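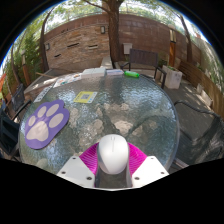
March
Posted by Khanyisile Msimang

I've been putting off sorting the patio table for so long that it had stopped being a table and turned into a place where things go to wait. You know the kind. Somebody comes in through the side gate with their hands full, sets it all down "just for a second," and there it stays until the weather turns and everything has to be rescued in a hurry.

So on Wednesday, with the sun out and a load of laundry running, I decided to deal with it. I made coffee, dragged the recycling bin over, and then sat in the brown slatted chair for a good while looking at the roses next door. But I did get going eventually!

First, the table itself, because I get asked about it. It's the round one with the bumpy glass top, the kind you can see the paving through but all wobbly, like looking into a creek. We got it from Zodwa Botha when she moved out to Ravimdale and it wouldn't go in the truck. I love it and I also curse it about once a week. Textured glass holds on to everything. Pollen, jelly, the sticky ring from a glass of lemonade. A cloth skates right over the top of the bumps and leaves the dirt sitting happily in the dips. What works for me is a soft brush (an old dish brush is fine), warm water and a tiny squirt of dish soap, going in circles, then a whole jug of clean water over the lot. Then a towel. Don't let it dry on its own if you have hard water like ours, or you'll be looking at spots all summer.

Before any of that, though, you have to get the stuff off. And the stuff was mostly paper, which drives me crazy outdoors. One breeze and you're chasing it around the neighborhood. There were booklets spread out all over one side, orange and blue and green, and I'd been stepping around them for days. I did what I always do with paper now, which is to pick up every piece once and not put it down until I've decided. Keep, recycle, or give to somebody. I'm strict about it, or I start reading. (I still started reading. One of them had a recipe for plum cake in the back and that was ten minutes gone.)

The little yellow card with the patterned square in the middle went in the kitchen drawer, in the envelope where I put anything small and flat that I might get asked about later. The long white strip of paper went in there too. I've thrown out too many slips over the years that somebody wanted back the next morning.

Then the purple paw print pad. I have a real soft spot for that thing. It's such a cheerful color and it makes me smile every time I walk past the window, so it was never leaving. It got a wipe and went straight back on the table, on the left where it was. My sister thinks it looks silly on a patio. My sister has beige cushions, so there you go.

The boxes at the back were easy. I'm trying to be tougher about boxes this year, after I counted 97 of them in the garage in January (shoe boxes, phone boxes, a box that only had another box in it). The rule is that if it doesn't have a job by the end of the day, it gets flattened. I gave the white one a job, holding the clothespins. The green bottle had been lying on its side, so I stood it up, and it has since fallen over again twice. I've stopped taking it personally.

By the time the laundry was done I had a bare, clean table except for the paw print, and the light coming through the glass onto the stones was so pretty that I sat down again for another coffee. The planter could use some company, just that bit of green poking out of the top. I'm thinking trailing thyme, or maybe one of those little white daisies they have at Betari for 8 dollars. If anyone has grown something in a square white planter that gets afternoon sun and not much attention, please tell me what it was.

Next up is the hall closet. Pray for me.

Comments

Dougal Hepburn
Thyme would be happy there, just don't overwater it. Mine has had almost no care for three years and it's spilling over the sides.

Zodwa Botha
So glad the table is still being used! I used a nail brush on it, same idea. I miss it every time it's warm out.

Haris Sethi
Is the plum cake recipe worth ten minutes? Asking for my oven.

Khanyisile Msimang
Haris, I'm making it this weekend and I'll post it if it comes out okay. Zodwa, come and visit it!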